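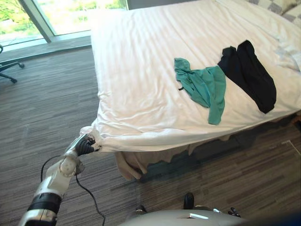 A robot arm grips the corner of a white bed sheet.

Fondel opens sign-ups for Druritz Regional Series

February | By the Fondel Press Office
2 min read

JIMOVHAM – Fondel has opened sign-ups for the first Druritz Regional Series, a run of in-person tournaments for players of its two-player card game. The series is made up of 4 open events followed by a final, with all matches played at Rocha Hall in Jimovham.

Each open event has room for 60 players. Places are given in the order sign-ups are received, and a waiting list will be kept for every event. Players may enter more than one open event, but can qualify for the final only once. If a player who has already qualified finishes in a qualifying spot again, that spot passes to the next player in the standings.

The final was first planned as an online event. Fondel moved it to Rocha Hall after last season's online cup, which drew nearly 1,000 entries and ran well past its planned finish on both days. The online cup will return later in the year under its own rules.

Open events use Swiss rounds with best-of-three matches, then a cut to the top eight. Deck lists must be handed in before the first round and can't be changed during the event. Cards from the newest set are legal from the first event on – there is no waiting period this season.
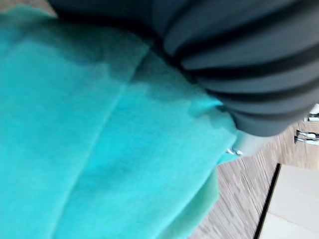
Prizes and entry

The winner of the final receives $500 and a place in next year's series. All players in the top eight of an open event receive a playmat and a set of alternate-art cards. Prize cards are legal for tournament play.

Entry is open to players of any experience level. Players under 16 need a signed form from a parent or guardian. Sleeves are required, and judges may ask for worn ones to be replaced between rounds.

Check-in opens at 9 a.m. for each event, and the first round starts at 10 a.m. Late arrivals take a loss for the first round and may join from the second.

About Fondel

Fondel publishes Druritz and runs its organized play program from offices in Jimovham. The full tournament rules and the sign-up form are on the Druritz website. Press questions can be sent to the Fondel Press Office.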